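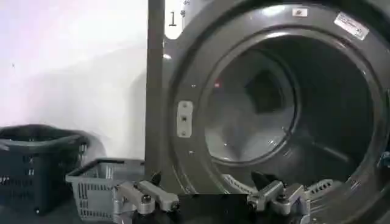 Barredo-Secadora es un conjunto de demostraciones de manipulación para estudiar una pregunta acotada: cuánto aporta la vista de muñeca a una política de imitación que debe introducir y extraer prendas de una secadora de carga frontal. Contiene 2000 episodios teleoperados con pinza paralela, grabados en una única estación. La dificultad principal está en la fase de aproximación. Con la pinza abierta frente a la boca de la máquina, el aro de la puerta ocupa buena parte de la vista, el interior del tambor cae en sombra hacia un lado y la pared del fondo devuelve un brillo que los estimadores de profundidad monocular interpretan con frecuencia como superficie cercana. Las referencias útiles quedan en la periferia: el rótulo blanco con el número 1, la placa clara atornillada al aro, los cestos de plástico ranurado junto a la pared.

Contenido

Cada episodio incluye vídeo de muñeca, vídeo de una segunda cámara fija, posiciones articulares, apertura de la pinza y una instrucción en español. Las señales de robot y las imágenes se remuestrean a 20 Hz. Hay 7 tareas:

cargar_una: una prenda, del cesto al tambor
cargar_varias: varias prendas, agarres sucesivos
descargar_una: una prenda, del tambor al cesto
descargar_varias: hasta vaciar el tambor
recuperar_borde: prenda enganchada en el aro
separar: dos prendas enredadas dentro del tambor
verificar_vacio: aproximación e inspección, sin agarre

La tarea verificar_vacio no tiene objeto manipulado. El episodio termina cuando el operador marca la etiqueta vacio o no_vacio. Se añadió en la segunda versión, después de comprobar que las políticas entrenadas sin ella cerraban la pinza dentro del tambor aunque no hubiera nada que coger.

Método

El modelo de referencia, Latitwood, es un transformador de difusión que predice bloques de acciones a partir de las dos cámaras. Durante el entrenamiento se enmascara por completo una de las vistas con probabilidad fija por episodio. La máscara no cambia dentro de un mismo episodio; la variante por fotograma producía oscilaciones al cruzar el aro y se descartó.

Las acciones se expresan en el sistema de coordenadas de la pinza. Se probó también el sistema de la base, con peor comportamiento cuando la estación se desplazaba unos centímetros entre sesiones.

Resultados

La evaluación se hizo con prendas no vistas en el entrenamiento, en la misma estación. Con ambas vistas y enmascaramiento, Latitwood completa el 63 % de los ensayos de descargar_una. Sin enmascaramiento, el fallo dominante es el contacto del dedo derecho con el aro antes de entrar. Con enmascaramiento ese fallo disminuye y pasa a dominar el agarre incompleto: la prenda se suelta al retroceder. No se publican cifras agregadas de separar, cuyo criterio de éxito se modificó a mitad de la recogida (ver campo criterio_v).

Anotación

Eduardo Tiongson y Rowena Dimaculangan segmentaron los episodios en fases (aproximar, entrar, agarrar, salir, soltar). El inicio de entrar se define como el primer fotograma en que ambas puntas superan el plano exterior del aro. Mylene Lacson revisó los desacuerdos. En verificar_vacio solo existen las fases aproximar y entrar.

Limitaciones conocidas

Una sola secadora y un solo tipo de pinza. No hay apertura ni cierre de puerta: todos los episodios comienzan con la puerta abierta. El tambor no gira.

Los reflejos del fondo dependen de la iluminación de la sala. Las sesiones de junio se grabaron con persianas subidas y presentan más saturación; están marcadas con luz=natural. Se recomienda no mezclarlas en validación.

En algunos episodios de cargar_varias el vídeo de la cámara fija va retrasado respecto al de muñeca. El script corregir_desfase.py lo ajusta a partir de la apertura de la pinza.

Uso

Licencia solo para investigación. Para citar el conjunto, usar la entrada de CITATION.bib. Mantenimiento: Dewanti Chong. Incidencias de formato o ficheros corruptos: abrir un ticket con el identificador del episodio y la versión descargada.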